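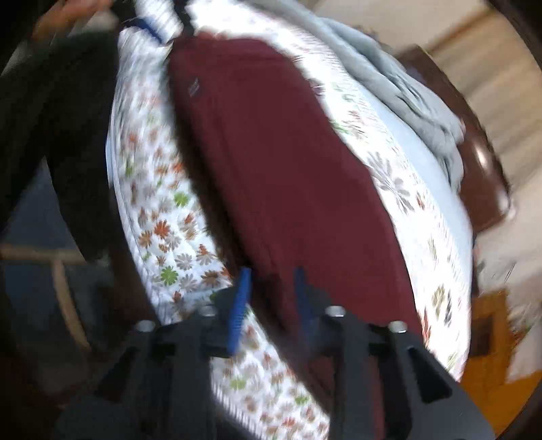
*Floral quilt from the Lestthorpe series, white ground, with a maroon garment laid on it.*

# Lestthorpe Quilt

The Lestthorpe is a white quilt with a printed pattern of small flowers. The colors are orange, rust, brown, gray and green, and the quilted stitching goes over the surface. The flowers are not spread evenly. In some areas they stand close together, and in others the print is more open and the gray and brown tones are stronger. Please do not consider this a fault of your piece – it is how Olga Collado drew the pattern for us.

**Details**

- Item number: 1166
- Filling and cover: 100% cotton
- Use: single bed, or as a cover for a sofa
- Care: machine wash with cool water, gentle cycle
- Made for Sustden by the Najjar workshop

**Dark clothes on a white quilt**

Many customers fold their laundry on the bed, and they ask us if this can leave color on the white fabric. A dry garment which was washed several times is normally no problem. With new clothes in burgundy, navy or black we ask for more attention. Wash them separately the first two or three times, and do not leave them on the quilt when they are still damp. If you find a mark, rinse it from the back side with cold water and wash the quilt the same day. Do not use chlorine bleach, it will make the green flowers pale.

**Washing and drying**

Close the quilt in the drum alone, without towels. Shake it well after the wash and dry it flat or over two lines. A tumble dryer on low heat is also possible, but the quilt will become a little smaller the first time. Ironing is not necessary, and it presses the stitched parts too flat.

**Matching items**

- Pillow cover, same print: item 516
- Plain white pillow cover: item 564

Both are sold one by one. The print of the pillow cover is cut from the denser part of the fabric, so it looks more colorful than the quilt.

**Returns**

We accept unwashed quilts in the original bag until 12/31/21. For questions about size or delivery, please write to Leire Salcedo in our customer office and mention the item number.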